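Subject: Re: [Ilodthorpe-blocks] Storing the long reds

Aitana Arrieta wrote:

> Our red and green blocks live in shoeboxes and the corners keep
> splitting. Has anyone found something tougher? We'd like to be able
> to see what's in it without tipping the lot on the floor.

Hello Aitana and all,

Oh, do try a big open grey bin! We went over to them in December at Plivville and I love them. Ours have tall sides that lean outwards, so you can get your whole arm in and rummage, and they sit nicely on a table. They scuff inside very quickly but who cares, blocks are meant to be knocked about.

I keep the long reddish-brown ones and the short dark greens together, as we nearly always build with both. The colours are so easy to tell apart against the grey! 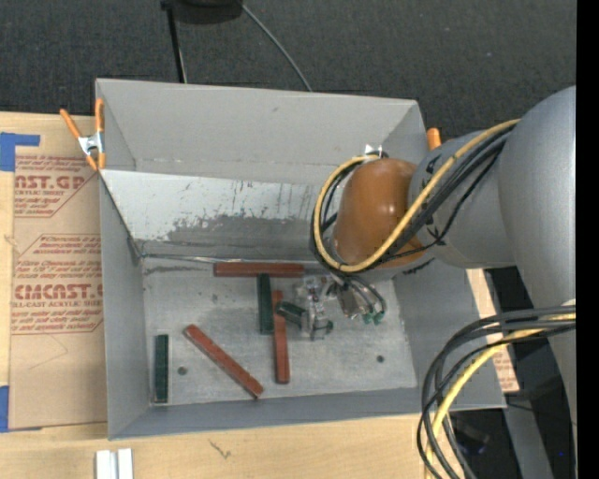 I did try stacking everything in neat rows and gave up after 2 evenings. Now they go in any old how and the children find what they want much faster. Keep it shallow though, one layer if you've got the table space.

Has anybody still got the Stetell pattern sheets, by the way? I'm missing sheet 3, the one with the bridge.

All the best from Plivville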